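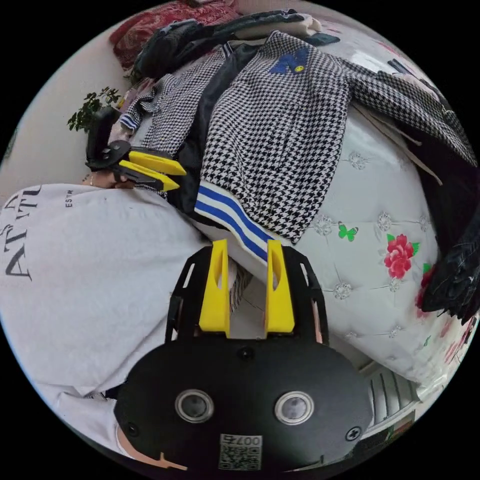
Zwei Greifer an der Jacke mit Hahnentrittmuster, einer davon am Rand angesetzt.

7. Juli 2024

Heute nur Textil. Die starren Teile sind seit letzter Woche abgehakt, die Finger schließen sauber auf Becherrand und Besteckgriff. Stoff verhält sich anders, und die alte Fingergeometrie war dafür nie ausgelegt.

Stand der Hardware: zwei Handgriffe, beide mit gelben Fingern aus dem Druck vom Freitag, Halter schwarz, mit Fenstern. Am Halter habe ich gegenüber der Version aus dem Januar die Wandstärke auf 3 mm erhöht, er verwindet sich jetzt unter Last kaum noch. Die Langlöcher in den Fingern bleiben. Sie sparen Material und lassen die Spitze etwas nachgeben, was bei Stoff erwünscht ist und bei Glas lästig war.

Gewicht pro Griff ohne Kabel jetzt 227 g. Ziel war weniger. Das meiste steckt im Gehäuse, nicht im Halter, da ist mit dünneren Wänden noch etwas zu holen, allerdings sitzen die Gewinde der Frontschrauben dann knapp. Die Einsätze von Pruratik brauchen rundum mehr Fleisch als angegeben. Zwei habe ich beim Einschmelzen schräg gesetzt und wieder herausgebohrt.

Aufgebaut auf dem Bett, der Tisch in der Werkstatt bei Widmer ist zu klein für ausgebreitete Kleidung. Die weiche Unterlage verfälscht die Sache ein wenig: die Spitzen drücken sich in die Matratze, und man kommt flacher unter eine Kante als auf einer harten Platte. Für den Vergleich muss das später auf Holz wiederholt werden.

Die Jacke mit dem blauen N war das erste Objekt. Gewebe mittelfest, gestreifte Bündchen, Ärmel lang. Mit zwei Griffen lässt sich eine Kante gut fassen, wenn beide Finger von der Seite kommen. Von oben gegriffen zieht sich eine Falte zwischen die Finger, aber die Kante selbst bleibt liegen. Am Bündchen hält es besser als am glatten Stoff, die Rippen geben der Spitze etwas zum Einhaken. Schwarzer Stoff unter der Jacke ist ein Problem für die Auswertung: die Software von Zosari verliert dort regelmäßig die Objektgrenze, das Muster dagegen erkennt sie zuverlässig. Schwarz auf Schwarz also vorerst getrennt auslegen.

Marker auf der Frontplatte: 007. Die Nummern müssen auf beiden Griffen geprüft und in die Liste eingetragen werden, beim letzten Mal waren in der Konfiguration links und rechts vertauscht und die ganze Auswertung unbrauchbar. Das hat einen Abend gekostet.

Nachmittags Comfort Sulemana dazu, sie hat die Regelung für den Fingerhub geschrieben und wollte die Werte bei hängendem Stoff sehen. Liegend ist die Kraft fast egal. Hängend zieht das Eigengewicht an der Klemmstelle, und je nach Griffpunkt wandert der Stoff langsam aus den Fingern. Mit dem alten Grenzwert war bei der Jacke Schluss, mit dem neuen kommen wir auf bis zu 122 Wiederholungen, bevor nachgestellt werden muss. Comfort hält den Wert für zu hoch für dünne Strickware. Sehe ich auch so, dort braucht es ein eigenes Profil. 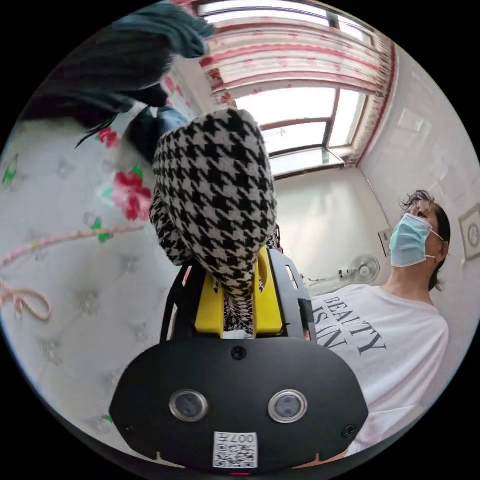 Stoff mit Hahnentrittmuster im Greifer, dahinter das Fenster.

Gegenlicht ist der nächste offene Punkt. Sobald der Griff Richtung Fenster zeigt, regelt die Belichtung herunter und die dunklen Stoffe laufen zu. Feste Belichtung getestet: am Fenster besser, in der Zimmerecke dann zu dunkel. Zwischenlösung wäre, den Regelbereich nach oben und unten zu begrenzen. Die Parameter dafür stehen in der Dokumentation von Penum, allerdings ohne Einheiten. Ich habe die Grenzen durch Probieren gesetzt und die Werte in die Konfiguration kommentiert.

Rote Kontrollleuchte unten an der Platte: Helligkeit ist noch zu hoch eingestellt. Vorwiderstand tauschen oder im Code dimmen, letzteres ist weniger Arbeit.

Mechanisch sonst unauffällig. Der schwarze Seitenarm hat bei schnellem Drehen etwas Spiel, axial nichts. Nachziehen hilft kurz, dann ist es wieder da. Ich vermute die Bohrung, sie ist im Druck leicht oval geworden. Nächste Version mit Untermaß drucken und aufreiben. Schraubensicherung erst, wenn die Bohrung stimmt, sonst bekomme ich den Arm nicht mehr ohne Hitze ab.

Offen für die Woche:
Finger mit dünner Gummiauflage, eine Variante glatt, eine gerillt.
Kraftprofil für Strick, Comfort schickt den Entwurf.
Markerliste abgleichen.
Versuch mit der Jacke auf harter Platte wiederholen, gleiche Griffpunkte.
Filament gelb nachbestellen, der Rest reicht noch für ein Fingerpaar.

Akkus hängen am Lader, Daten sind kopiert, Prüfsummen stimmen.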